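New play about the missing days of 1582 opens at the Kuruc this November

Rehearsals are in full swing for Clokura, the new play by Mirta Leiva that opens the winter season at the Kuruc Playhouse, and the whole building is buzzing with it. There is sawdust on the back stairs, a bell hanging from the fly floor, and every corridor seems to have someone in it muttering lines about calendars. 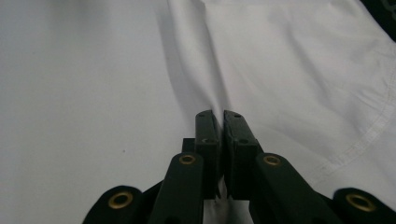
Kuruc Playhouse – Wardrobe Department

Clokura is set in the autumn of 1582, when the new calendar came in across parts of Europe and a run of October days was simply skipped. People went to bed early in the month and woke up in the middle of it. Mirta read about this years ago in a dentist's waiting room (her words!) and has been carrying it round ever since. Her play takes place in Sukadard, an imagined market town on a river, where the bell-ringer has one idea of what day it is, the landlord has another, and a young couple are trying to work out whether they have missed their own wedding.

It's a comedy for most of the way, and a very good one. The rent scene had the rehearsal room in bits on Thursday, and that was with scripts in hand and half the furniture marked out in tape. But there's a lovely sad thread running through it too, about an old man who is sure that his late wife's feast day was among the days taken away, and who goes from door to door asking for it back. Tarcísio Magalhães plays him, and if you saw Tarcísio in last year's spring show you'll know why we're so pleased to have him again.

For us in wardrobe it is the biggest job since the building reopened. Nearly 70 costumes are going out on stage, worn by a company that mostly doubles up, so the same person may be a baker, then a monk, then the back half of a procession. The quickest change happens in the dark behind the bell tower while the choir sings 4 lines of a hymn. We've timed the hymn. We've asked, politely, whether the choir could sing it a bit slower.

Rosaire Poirier has designed both set and costumes, and the idea is beautifully simple. Everyone starts the evening in earthy colours – rust, moss, a good muddy brown – and once the days go missing the colour begins to drain away, a sleeve here and a collar there, until the town stands in the square at the end in nothing but white and cream. It happens so gradually that the director, Miloslav Bednárik, swears he didn't spot the first three swaps when we tried them out on him.

All that white means a great deal of plain cloth. White sounds easy until you put it under stage light, when one piece goes blue, the next goes yellow and a third looks like a wet paper bag. Rosaire tried samples under the full rig before choosing, and in the end settled on a heavy linen for the outer clothes and old cotton bedding for the aprons, caps and shawls. Old bedding is wonderful stuff to work with. It has been through the wash so often that it hangs properly from the first fitting, and it takes a dye bath evenly if you need to knock it back a shade.
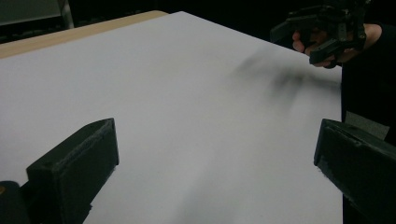
A white sheet spread out on the table.

The bell is the other star of the show. It was made for us by Lustavon, the small workshop across the canal that also built our winter tree, and it looks as if it weighs as much as a van. One person can lift it. The sound is real, though, recorded in a village church early one morning by Cyrill Bachmann, our sound designer, who then spent a week making it slightly wrong. In the first half it rings true. After the interval it comes in a touch late every time, and you can feel the audience (well, the box office team, who were dragged in to listen) start to fidget without knowing what's bothering them.

Cyrill has also written the songs with the cast. There are work songs, a lullaby and a very rude one about tax collectors that may or may not survive until opening night. Please let it survive.

Schools have been quick off the mark this time and two of the matinees are already close to full, so teachers who want to bring a group should get in touch with the box office soon. There's a resource pack to go with the play, put together by Mirta herself, with a clear account of why the calendar was changed, a puzzle about working out Sukadard's rent, and a page where pupils can write a letter from somebody who has lost their birthday. The letters from the trial class were so good that we're hoping to pin them up in the foyer during the run.

We're also opening up the wardrobe for one evening before the show starts, at 7 o'clock, with tea. Come and see how a ruff goes together, try pleating one yourself, and handle some of the cloth. Rosaire will be bringing the costume drawings, which are worth the trip on their own, and the early ones are quite different from what you'll see on stage – the landlord began life with a hat the size of a cartwheel. Places are free but the room is small, so do book.

And because people always ask at these evenings, yes, there is a whole other layer that the audience never sees. 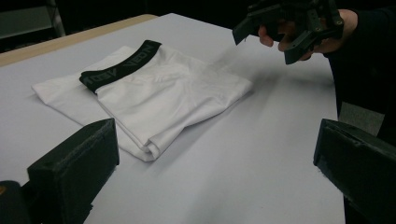

Linen gets scratchy after an hour under the lights, velvet gets worse, and a cast who are comfortable underneath will move better and complain less. So underthings go on the costume list with everything else and get washed after every single performance. On a two-show day that keeps both machines going from lunch until late, and anyone walking past the laundry door at teatime will probably be handed something to fold.

We could still use a few bits and pieces before opening. Plain leather belts with simple buckles would be a huge help, the more battered the better, along with wooden buttons, undyed wool and any cream blankets you can spare. Drop them at the stage door during the day and mark the bag "Clokura". We can't take shoes this time, as the shoe cupboard no longer shuts.

Tickets for Clokura are on sale now from the box office and at the bar on show nights. The run includes a relaxed performance and a signed performance, and the cast will be staying on after the first Thursday for a chat with the audience.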